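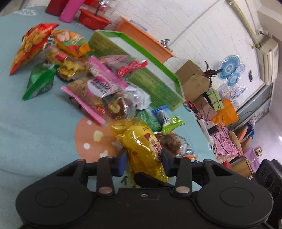
Jaxon Paquette wrote in to ask why anybody would budget for the arm first and the grippers last, when the grippers are the part that wears out. Good point, and I did it exactly backwards the first time! So this page is my buying notes for a small snack-packing setup, the kind you'd run at one table with the bags heaped up and a couple of bins behind them.

## Start with the stuff you're going to pick up

Before you look at one catalog, dump your real products on the table and sort them by how annoying they are. Shiny, crinkly packets go in the annoying pile. They slide, they fold, and the grip you had on the fat part of the bag is no use on the flat end. I spent a whole Monday pinching packets between two fingers (my own, no machine) and writing down where each one wanted to be held. Cheapest planning I've ever done.

Take that list with you when you shop. I asked Stolell and Fehr the same thing – "can I send you a bag of my packets and get a video back?" – and Fehr said yes before I'd finished the sentence. Stolell wanted a deposit.

## My budget, such as it is

I gave myself $4000 for everything except the arm, and this is how the first chunk went:

| Item | Paid |
|---|---|
| Two-finger gripper, Lallby | $735 |
| Second gripper, used, same model | $435 |
| Spare finger pads, cables, screws | $300 |

Yes, I bought two grippers. The used one sat in a drawer until April and then saved me a week of waiting on a part. If you can only afford one, put the money for the second in an envelope and don't touch it.

The rest is still mostly there, and I'm in no hurry. Privar keeps emailing me about a suction kit, which might be great on boxes, but my wrinkly bags are a different story and I want to see it work on those first.

## Small things I'd tell a friend

- Ask what the pads cost before you ask what the gripper costs. Some shops only sell them in sets with the whole finger.
- Measure your table with the bins on it. I measured mine bare and had to move everything over.
- Buy one cable longer than you think you need.
- Get the return policy in writing, and check who pays the freight.
- Pick a gripper you can take apart with tools you already own.
- Keep your worst packets in a shoebox as a test set. Mine has the slippery ones, the half-empty ones and a few with the ends badly crumpled, and every new part has to get through the box before I keep it.

## Renting first

I get asked about this a lot. I'd rent if your products change with the season, and buy if you've packed the same dozen things for years. Just read the part about wear – my first rental quote charged extra for scuffed pads, and scuffed pads are what you get when you pick things up all day.

Jaxon, for what it's worth, ended up ordering his pads before his arm. He's still waiting on the arm.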